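News from the border trip
July 27, 2019
By the newsletter desk

Quick one this month, we only got back on Thursday and half the bags are still in the hall. So, Koltonberg. Small town, one main street, a river, a bridge. The crossing is on the far side of the bridge and the families wait on the near side. Some since March.

We went with 10 boxes of shoes and came home with none. Should have been more. Kids' sizes went first, then mens 42 and 43, then everything. The Pomlow parish hall let us sort on their floor for two days and fed us soup, thank you Pomlow.

What people told us, over and over – it's the waiting. A man from the first tent row has an appointment slip with number 288 on it. They were calling 97 the morning we left. He goes to the office every day anyway, in case the list moves. His wife has stopped asking. Their oldest does the translating, school English, very good school English, and she would like to be back in a classroom please.

The rules changed again while we were there. Used to be a slip got you a bed at the old Hlongwane warehouse until your interview. Now the bed is 10 nights and then you're out, slip or no slip. So tents. The tents are along the river and the river comes up when it rains. It rained.
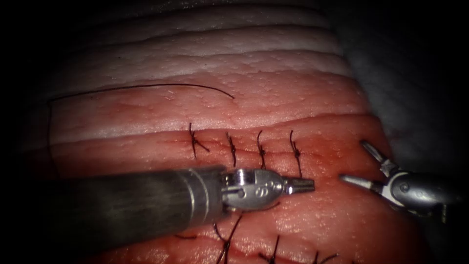

Can people still send things to Koltonberg?
Money is better than parcels right now. Parcels are getting held at the depot and the storage fee eats up whatever the stuff was worth. If you've already packed a box, hang on to it and we'll take it in the van next time.

Other bits. The Pidar bus is running again, mornings only, which means people can get to the legal clinic and back without walking the highway. The clinic is two lawyers and a printer. The printer was broken for teh whole first day. They saw everyone they could, and people sat on the steps till dark, and then they sent the rest home with a time for the next day. Home meaning the river.

We also sat in on a town meeting. Loud. Some folks want the tents gone by fall, some had brought blankets with them to hand over afterward. A few were both, as far as I could tell. The mayor's office promised water taps and we'll beleive it when we see them – but they did write it down.

Fund stands at 100 short of the next van rental. So close.

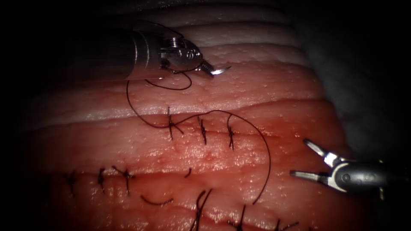
One reader wrote in after the last issue to say she stayed in Koltonberg years back, before any of this, and the bridge was where everybody went to fish. She wants to know if the bakery by the bridge is still open, and whether it would take an order for bread paid from here. It is open. We're asking them.

More next month, photos of the shoe handout too if the families are OK with it.

3 comments | 14 shares

Contact the newsletter desk | Copyright 2019 | Back to top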